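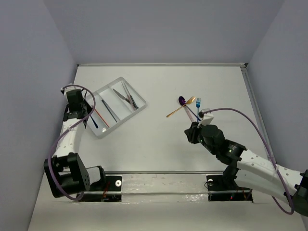

October, late, after eleven in the evening

The ministry in Tirance has changed the form again. We learned it at half past eight in the morning, by a message with no greeting, and by nine there were already people at the window with the old form filled out in their best handwriting. I had to tell each of them that page two is now different, that the place of last residence must be written with the district and also with the old name of the district, and that the signature goes on the front. They were polite. One woman asked me if her vote will be lost, and I said no, and then I spent the whole lunch hour making sure that I had told her the truth. In my head everything lay one thing over another, like the metal pieces in the right side of that gray and white tray, when there are two good dividers and long compartments and still it all lies together. I wanted to write today down in order, so I will try.

The first matter is the list. The consulate in Skastbridge has 2,150 citizens of Pledine on its register, and of these 1,494 have asked to vote by mail. The rest will come in person, or will not come. When I started in this office the mail vote did not exist, and people drove half the night to stand in our corridor. I remember it as a kind of holiday, with children sleeping on coats, but the older people do not remember it that way when I ask them. They remember the stairs.

With the new form the question was whether the people who had already sent the old one must send it again. The message did not say. The consul telephoned Tirance at ten and was told that the person who knows was in a meeting. At eleven the person was still in the meeting. At one o'clock we had an answer, and the answer was that the old form is good if it arrived before the message did. I asked what we should do with the forms that came in the same morning's mail, and it was agreed that these arrived before, as the mail comes at eight. I wrote this down with the hour and I put my initials, and the consul put his. I have learned to do this. In my first year I did not, and there was the matter of the school certificates, which I do not want to write about again.

So the woman will not lose her vote. I called her at two to tell her. She was at work and there was a machine going behind her and I had to say it in a loud voice, so that the whole office now knows her situation. She thanked me and asked if it is true that the consulate will close. I said I had heard nothing. This is correct, I have heard nothing in the sense of an official paper.

I should write here what I have heard in the other sense. The new government, whichever one it will be, will look at the small consulates, and Skastbridge is small. The embassy would take over our register, and for a passport people would travel by train, with one change. The consul says that every government looks at the small consulates, and that looking is cheap. He has been in the service for a long time and he does not become nervous in front of us. But I noticed that he did not order the new carpet, although the offer for it has been lying on his desk since summer.

For myself I am locally employed, so if they close they do not move me, they only thank me. I did not sleep well last week for this reason. I am calmer now. I have decided that until the ballots are sent I will not think about it during the day, and in the evening only for a short time.

The second matter was the delegation. They come in November from the province of Lis, for the town partnership, and it is my work to prepare the program and the seating and to correct the English of the speech. The speech is too long. It has a part about the river which is beautiful in our language, and in English it becomes a description of a drainage work. I tried it in several ways on the bus home. "The river that does not ask us for our papers" is what the original says, more or less, and I think an English-speaking mayor will hear in this a remark about border policy. Perhaps it is one. I must ask, but I must ask carefully, as the deputy governor wrote it himself and is proud of it.

About the seating there is the old problem of who sits on the right hand of the mayor. In Pledine a deputy governor comes before a member of parliament when he is away from home and after him when he is at home. Is a dinner given by foreigners at home or away? It is away, naturally. But the member of parliament was born in Lis and counts, in his own opinion, as at home everywhere in the delegation. I proposed two round tables. The city hall answered that they have only long ones. I then proposed that the member of parliament sits on the right of the mayor and the deputy governor sits across from her and speaks first. The consul said this was good and that I should write that it is the custom. I am not certain that it is the custom, but after November it will be.

I also have to find the flags. There should be three small ones for the table, and they were in the cabinet beside the copier, and now they are not in the cabinet beside the copier. I suspect the summer reception. To order new ones from Tirance takes six weeks and a signature from a department that has a new name.

The third matter is small, but I want to keep it. At a quarter to five an old man came in to bring his form by hand. He does not trust the mail, neither theirs nor ours. It was the old form, arrived after the message, so I explained to him page two. He did not have his glasses. I read him the questions and he answered and I wrote, and then I read it back to him, and he corrected me on the name of his district. I had written it as it is written in the school books. He told me how it is really written, with the double letter, and that they took the second letter away when they built the railway station, to make the sign fit. I do not know if this is so. My grandmother's village is in the next valley and she always wrote it with the double letter too, and I believed all my life that it was her mistake.

He signed on the front. I gave him the receipt, and he asked for a stamp on the receipt. The receipt does not need a stamp. I stamped it with the big one, the round one.

It was already dark when I locked the inside door. On the bus I worked on the river again and then I only looked out. I had bought leeks and forgot them under the seat, and so supper was bread and an egg. My sister called and we talked for an hour, mostly about the roof at our mother's house and who will pay which part. She asked who I will vote for and I said that this is exactly the thing that I am not allowed to discuss. She said I am not allowed to discuss it at the window. We left it there. I believe she votes for the ones with the farm program, as she did before, and I still do not know what I will do, though I can recite the whole list with the numbers of the parties and the color of the envelope.

For tomorrow: print the new form and put the old ones away in the back, where people cannot take them by mistake. Change the notice on the door, in both languages. Ask city hall about the microphone. Look for the flags in the box with the winter decorations. Call the bus company about the leeks, or better not. Write to the deputy governor's office about the river, in the morning, when I am fresh, and show it to the consul before I send it.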